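Filed under: Casual roles, Research participation

Demonstration operators – Skarine manipulation study

Zonside is hiring operators to record tabletop tasks with a hand-held gripper. Start: June. Sessions run two hours, paid per session.
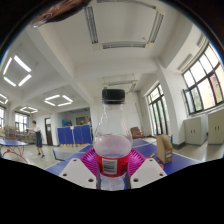

Bottle grasp at the label, both views.

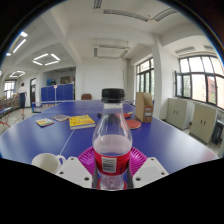

Kiss asked whether left-handed operators can apply. They can; grip side is logged per episode.

Experience with teleoperation is useful – training is provided.

Comments (2)

Nirnenero: Is travel time paid?

Zonside: No, session time only.

We use cookies to remember your job alerts. Manage preferences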